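4.2 Comparison of fingertips in the cluttered bin
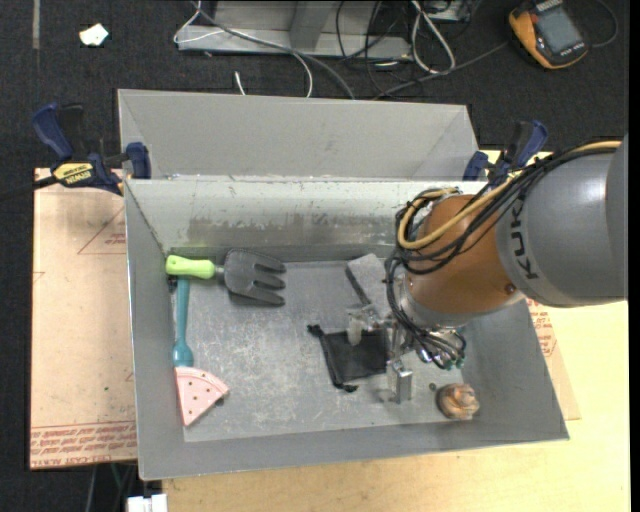 Figure 3. The KUKA arm working in the main bin during the mixed-object trials.

The second set of trials compared two ways of finishing the gripper fingers: the Cilulent soft tip and the plain metal tip. Both were run with the same arm, the same controller settings and the same grasp planner, so any difference should come from the contact between finger and object. The object set was chosen by Akgül and Menon to cover shapes that had given trouble in the April pilot. It includes long rigid tools such as the garden fork with the green handle, small rounded items, and soft items that change shape when touched. The black mesh drawstring pouch in Figure 3 belongs to the last group and was the hardest object to plan for. Its body is slightly see-through, and the depth camera often returned points from the bin floor in place of the fabric.

Each tip was given 3000 grasp attempts. Objects were dropped back into the bin from a fixed height after every successful lift, and the bin was restirred by hand after every 20 attempts. A grasp was scored as a success if the object stayed in the fingers for three seconds above the rim. Grasps that lifted two objects at once were logged separately – they are left out of the totals here and treated in Section 4.4.

On rigid objects the two tips performed about the same. On soft objects the Cilulent tip did better, with a success rate of up to 70 percent against the metal tip's best run of 20 percent. Most failures with the metal tip were slips during the first part of the lift. Failures with the soft tip were more often planning errors, where the fingers closed beside the object.

Wear was a concern with the soft tip. Gondal replaced it whenever a tear reached the mounting edge, and the attempts made just before each change were kept in the data. Cable routing was left alone throughout, as an earlier change at the wrist had shifted the force readings and the Covcombe calibration had to be repeated.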